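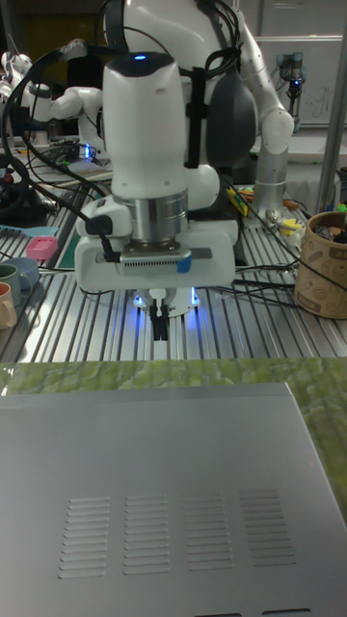
Rules for Sharing a Table With a Robot Arm
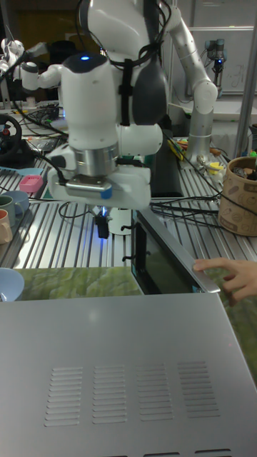 Reading time: 1 minute

A robot arm is strong and doesn't get tired. It can't tell your fingers from a mug unless people set it up to. So everyone at the Nellis workshop follows 4 rules.

1. Ask first. Only a trained adult says when you may reach toward the table.

2. Look for the lights. Many robots have small lights, often blue. Colors mean different things on different robots, so learn yours from its manual.

3. Watch the fingers. A gripper has fingers that close on things. Places where a hand could get squeezed are called pinch points.

4. Know the stop button. Press it if something looks wrong. You won't be in trouble.

Cables count too. Don't pull them or lean on them.

Word to know: a "collaborative" robot is made to work near people. It still needs rules.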